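How to comment on a county land swap

Start with the full agenda packet. The summary on the county website is written by the people who want the swap approved, and I wouldn't lean on it. The Brirnlow packet ran 81 pages, and the appraisal was on the last four.

1. Find the item number and put it at the top of your letter. Letters without one tend to end up under "general correspondence" – good luck getting those read.

2. Check who paid for the appraisal. In Brirnlow it was Barros, the firm on the other side of the deal. The clerk called this standard practice. Maybe so, but ask in writing.

3. Keep it short. The online form claims to take 4000 characters. Mine was cut at 1647, so I now email the clerk as well and ask for a reply confirming receipt.

4. Sign up to speak even if you've written. You may be told the letter "carries equal weight." I have yet to see a vote that suggests it does.

5. Save everything, including the confirmation email. 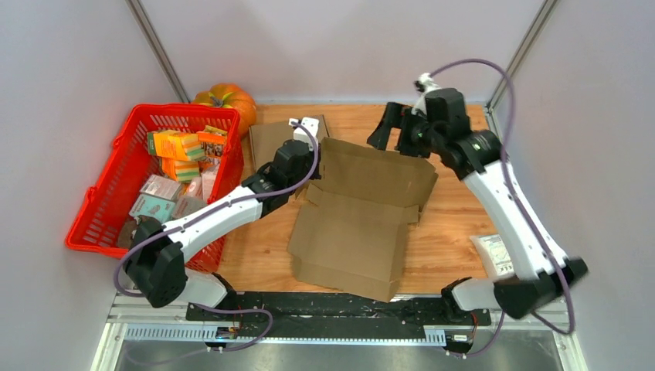 Then request the minutes once they're approved, and check that your name and item number are in them.

Iason Koutsoukos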